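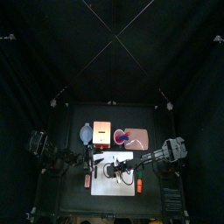

Two robot arms at a dark tabletop. The gripper of the right arm holds a small white tool over a white sheet.

How Does a Robot Know Where to Move?
Millska Science Center, Learning Pages for Ages 8 to 11

A robot arm has motors, joints and cables. None of these parts can decide anything. The deciding is done by software, a set of instructions that a computer follows. The software for a pair of arms has several jobs to do, and it must do them over and over, many times each second.

Job one: finding things
Programmers call this job perception. A camera sends the computer a picture made of tiny colored dots called pixels. To the computer, each pixel is only a few numbers. The software searches the numbers for patterns. A large patch of bright pixels with straight sides may be a sheet of paper. A patch of pink with a curved edge may be a cup. A cup lying tilted is harder to recognize than a cup standing up, so the software must be trained with pictures of cups in many positions.

Job two: making a plan
Suppose the arm must carry a tool to a sheet on the table. Going straight there might knock over a box. The planning software tests many paths inside the computer before the arm moves at all. In one practice exercise, the Kenel planner tested 1034 paths and threw away every path that touched an object. It then chose the shortest of those that were left.

With two arms there is one more rule. Each arm must know where the other one is going, and the planner may ask one arm to wait while the other finishes.

Job three: staying on the path
This job is called control. Sensors in the joints measure how far each joint has turned. The software compares that number with the plan. If a joint is 2 degrees behind, the motor is told to turn a little more. Then the software measures again. This circle of measuring and correcting is called a feedback loop. You use one when you carry a full glass of water across a room.

Try it yourself
You will need a partner, a sheet of paper, a marker and a plastic cup.
1. Place the paper on a table and the cup beside it.
2. Close your eyes and hold the marker with its cap on.
3. Your partner gives you 7 instructions, such as "left" or "down," to bring the marker to the middle of the paper.
4. Try again with your eyes open and no instructions.
Which attempt was closer? Which of the three jobs did your partner do for you?

Words to know
Gripper: the part of a robot arm that holds things.
Pixel: one tiny dot in a digital picture.
Sensor: a part that measures something, such as an angle.

Page updated 2022-08-31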